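Residence diary, Estby House
Tuesday, second week of January

The kitchen on the ground floor was reopened to residents at 7.30 this morning, following the closure for repainting. The floor had been cleared and swept the previous evening. The crockery, which had been held in the store room, was brought back on the trolley in four loads and placed in the wall cupboards in accordance with the list kept inside the left-hand door.

It was noted during unpacking that the number of drinking vessels has fallen. The inventory taken when the house opened in 2015 recorded 37 cups and mugs. There are now 16 in good order, excluding those which residents keep in their own rooms. A request for replacements will be put to the Gedora office with the spring order. Plastic cups are to be preferred for the common table, as three of the china mugs lost their handles in the autumn term and had to be thrown away.

The question of where cups should be left after washing was raised again at breakfast. Residents had fallen into the habit of standing them upright beside the sink, where water collected round the base and marked the worktop. The draining board itself is small and is needed for pans. It was agreed that cups should be hung upside down on a wire rack and left there until the next person wants one.

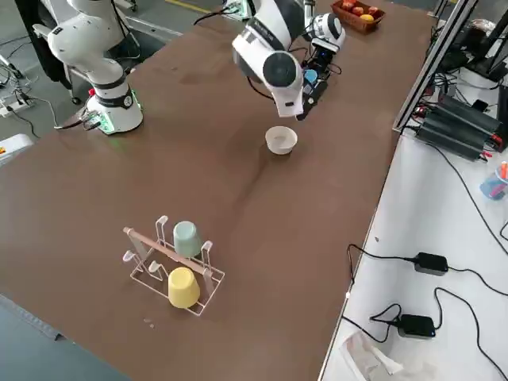

The arrangement is a modest one and should be tried until the end of the month before any further rack is bought. Residents are asked to rinse a cup thoroughly before hanging it, and to take one from the rack before opening a new one from the cupboard. Bowls do not belong on the rack. They are to be dried by hand and returned to the second shelf, with the small ones stacked inside the large.

Fruit will continue to be provided. The basket is filled on delivery days and whatever is in it may be taken by anyone. Apples have proved the most popular by some distance, and the supplier at Vorno has been asked to send fewer pears, of which 6 were put on the compost last week. Fruit should be kept in the basket and out of the refrigerator, where it was twice forgotten before the holiday.

Plastic bags were also considered. The drawer set aside for them no longer closes. Clean bags should be folded flat and torn ones put out with the recycling on collection day.

In the afternoon the tea towels were sorted. Those with holes were cut up for cleaning cloths and the remainder sent to the laundry. The tap in the Bélanger wing was reported as dripping and has been entered in the repairs book. The new kettle has been descaled once already, the water here being very hard.

The kitchen was left in satisfactory condition at 9.15 in the evening. One saucepan lid remains unaccounted for. Lights out on the ground floor at eleven.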